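Cako opens lending scheme for pans and play food

New service for nurseries and family groups starts in July

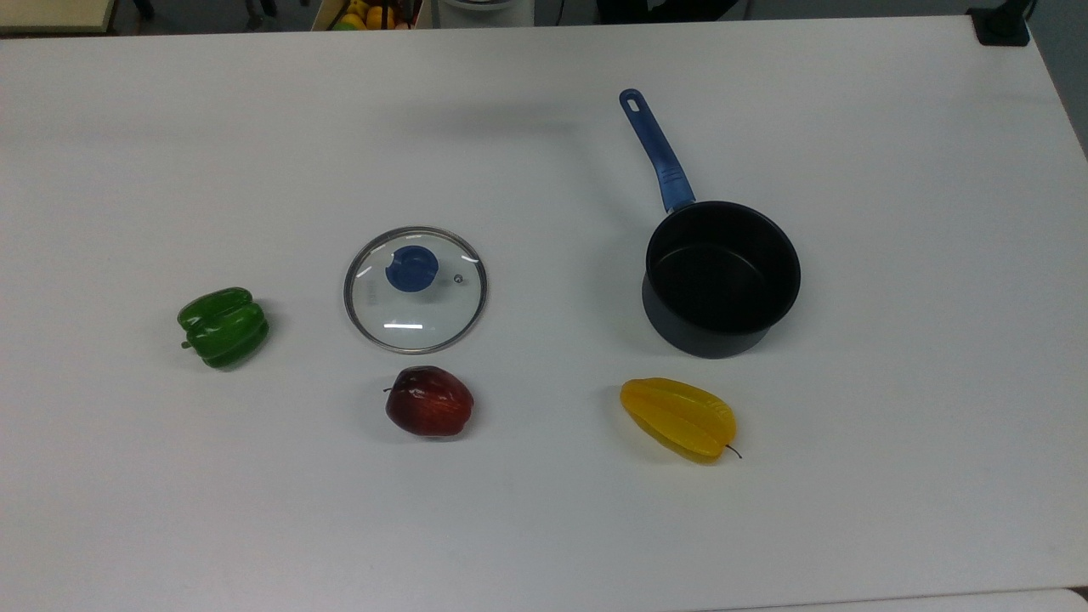
What can be borrowed

Cako, the household and toy lending library, will begin lending cookware and play food to nurseries, childminders and family groups in July. Members will be able to take out saucepans, glass lids and pretend fruit and vegetables on the same card they already use for toys and games.

The range includes a dark saucepan with a blue handle, a clear lid with a metal rim and a blue knob, and single pieces such as a green pepper, a red apple and a yellow star fruit. There are 200 pieces on the shelves at the start, and more will be added as they are sorted and labelled.

How it works

Each group may borrow up to 13 pieces at a time for two weeks. A loan can be renewed twice if no one else has asked for the items. Bookings are made at the desk or by telephone, and orders placed before noon are ready for collection the next working morning.

Everything is washed and checked when it comes back. Glass lids are packed on their own in a padded sleeve and should be returned in it.

"Groups kept asking us for real pans to go with the play food," said Huia Tuhiwai, who manages lending at Cako. "Children like the weight of a proper pan, and they like putting the lid on and taking it off again. We had plenty of toy cookers but very little to cook with."

The star fruit was added at the request of Chaltu Mersha, a childminder who tried out the first loans.

"Most of the children knew the apple and the pepper straight away," she said. "The star fruit took longer — we ended up buying a real one and cutting it up for snack time."

Cost

There is no charge for existing members. Groups that are not yet members can join at the desk. Lost pieces are charged at replacement cost — ordinary wear is not charged.

Contact

Press enquiries should be addressed to Trudy Ellery at the Cako office. Groups wishing to book should ask for Huiling Wei at the lending desk.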